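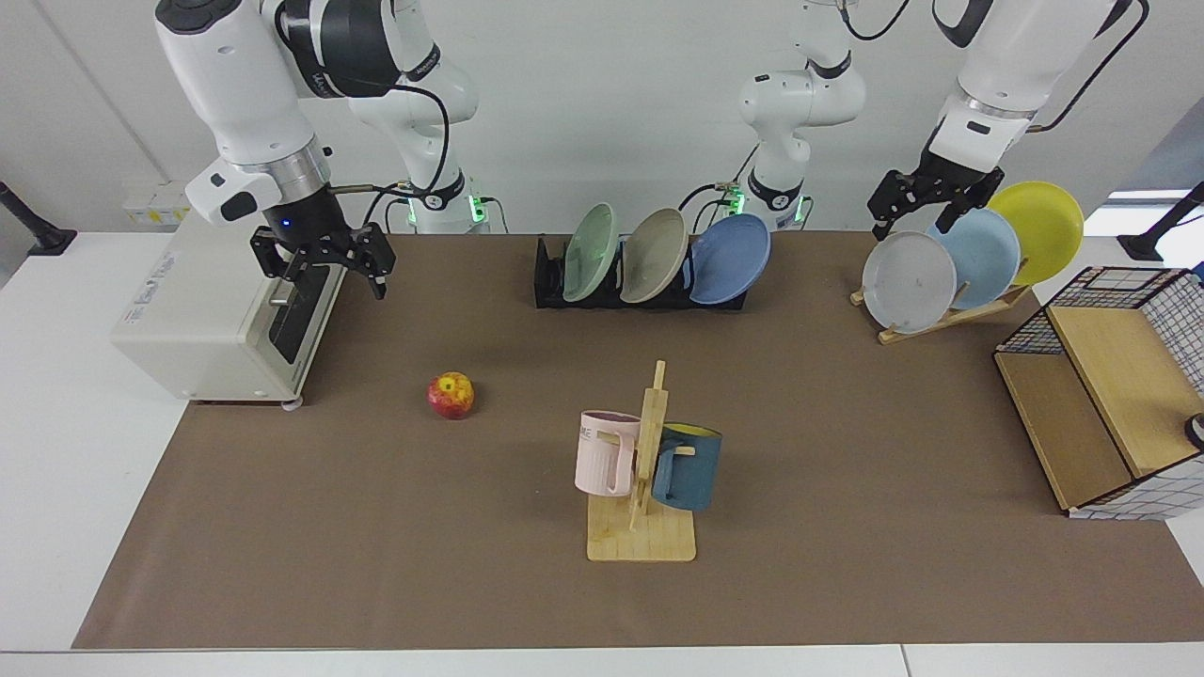
A cream-colored toaster oven with a dark glass door.

The Pear at 663 Lamont Road

The year Alasdair Skinner moved in next door, the pear tree had not given a pear in so long that my mother had started calling it the hat rack. It stood square on the line between his yard and ours, a little more on his side at the bottom and a little more on ours at the top, and in January it looked like something you would hang a wet coat on and then feel sorry for.

I should say that I was eleven then, and that I had opinions about the house. The people before him, the Flotaus, had let me cut through their side gate on my way to school, and it saved me the whole long bend of Lamont Road with the wind coming up it from the lake. So when a man with a gray beard and a very small truck began carrying boxes up the front steps of 663, I stood at our kitchen window and worried mainly about the gate.

My mother sent me over with a loaf of banana bread. She sent banana bread to everybody, whether they had moved in or had a baby or only looked tired at the post office, and I think half of Mivwood could have picked out her loaf pan in the dark. Mr. Skinner opened the door in his socks. He took the loaf in both hands, as if it might be heavier than it was, and the first thing he said to me, before hello or thank you, was, "Do you know anything about that tree?"

I told him it was dead.

"Is it!" he said, and he looked so interested that I felt I ought to have checked.

He put on his boots and we went out together to look. The snow was up over my ankles and hard on top, so that I stayed up for a second on every step and then dropped through. He had a little folding knife, and he found a twig down low and scratched the bark with the edge of the blade, hardly pressing, and then bent his knees so I could see what he'd done. Under the gray there was a line of green as thin as a thread and as bright as a new pea.

"Well, it hasn't been told," said Mr. Skinner.

I went home through the side gate, and he held it open for me, so that was settled too.

He came from 400 miles south of us, from a place where (he said) people grew pears the way people in Mivwood grew tired of shoveling. His father had kept an orchard and so had his father's father, and between them they had forgotten more about pears than was written down anywhere. He himself had gone off and taught geography for a living and not thought about pears for most of his life. Then he had retired and come north to be near his sister Bea, who needed somebody to drive her to things and argue with her on the way. I never knew two people enjoy an argument so much. They could get from our corner to the eye doctor on whether a tomato ought to be kept on the windowsill.

It was Bea who knew the name of the tree. She had lived in Mivwood since she was married and she had known the first Mrs. Flotau, the old one, who planted it. "That's a Prollulura," she told us, leaning on the fence in a coat down to her shins. "She had it sent. She was terribly proud of it. They're no good until you've given up on them."

Mr. Skinner said there was no such pear. Bea said he didn't know everything. He said he knew pears. She said he knew rivers and capitals, and that he could look it up. He went in and looked it up, in a fat green book of his father's with the spine taped, and he was gone long enough for Bea and me to get quite cold, and when he came back out he had his finger between the pages and a face like a boy caught with the cake.

"Page and a half," he said. "With a drawing."

We pruned it at the end of that winter. I say we, and I did hold the ladder, and I dragged the cut wood down to the back fence and stacked it, which took most of an afternoon. He talked the whole time he was up there. He told me about a river that runs backward when the tide is high, and about how his grandfather pruned in a necktie, and he would stop in the middle of a sentence with the saw held out to one side and look at a branch, and look at it from the other side, and then either cut it or pat it and leave it alone. I asked how he could tell which. He thought about that, and said that he asked himself whether a bird could fly through. Not a big bird. A robin, if it was careful.

That spring there were leaves on it, more than there had been, and no flowers. Summer came and went. My mother brought the hat rack up again, though kindly.

The second spring there were flowers on one branch, low down, on our side. It was the branch I could see from my bed if I lay with my head at the wrong end, and so I slept with my head at the wrong end until they fell. A cold rain came through and knocked off what was left, and I went and stood in the yard in my pajamas and rubber boots, very dramatic, with petals stuck to my sleeves. Mr. Skinner came out with two mugs of cocoa and stood there too. He didn't tell me there was always next year. He told me about the backward river again, and I let him.

And the spring after that, which was when I was nearly fourteen and pretending not to care about much of anything, it bloomed from top to bottom. I came around the bend of Lamont Road with my school bag (I had gone the long way with a friend, for the company) and I saw it over the roof of the porch, and I ran. I ran right out of my pretending. Bea was already there in a kitchen chair on the wet grass, with her coat on and her hands folded, as though she had bought a ticket.

"I told him," she said.

There were 3 pears in the end. All that bloom, and 3 pears! Small ones, brown as a paper bag and every bit as hard, and he wouldn't let anyone touch them until the leaves had begun to come down. Then he cut them off with the stems on and wrapped each one in newspaper and put them in a drawer in his back bedroom, in with the spare pillowcases. We were to leave them there until he said. I asked him on my way to school, and I asked him on my way back. Bea said that the first Mrs. Flotau had forgotten hers under a bed one year and they were the best she ever had.

He said so in January, on an evening with the snow coming down thick and the streetlight making a big yellow skirt of it. He telephoned, which he never did, being only across the yard. My mother took off her apron and put on lipstick. We went over by the gate.

He had set out four plates and the good knives. He'd cut the bread already, and there was a blue cheese that Bea had carried home on the bus in her handbag, and he laid the slices of the first pear on the bread, with the cheese over, and slid the lot into the toaster oven, and we all stood close around it and watched through the little door, four people in a warm kitchen with our faces lit up orange. My mother said it smelled like a wedding. I don't know whose she meant.

The second pear we ate plain, off the knife. I have tried since then to say what it tasted like and I have never got very far. There was honey in it somewhere, and something like the smell when you open a cedar chest. It ran down my wrist and into my sweater. Bea ate hers with her eyes closed, and when she was done she said, to no one in the room, "Well, Dorothy," and wiped her chin.

The third one he gave to me to take home. I was to do as I liked with it, he said, and he meant it, he didn't so much as raise an eyebrow when I put it in my coat pocket still in its newspaper.

I kept it on my windowsill for two days. Then I cut it in quarters and carried them around on a saucer, one to my mother, one next door, one down the road to Bea's with a napkin over it against the snow. I ate mine on her front steps with my mittens off. She came out and asked what on earth I was doing sitting there in that weather, and did I want to come in, and I said I would in a minute.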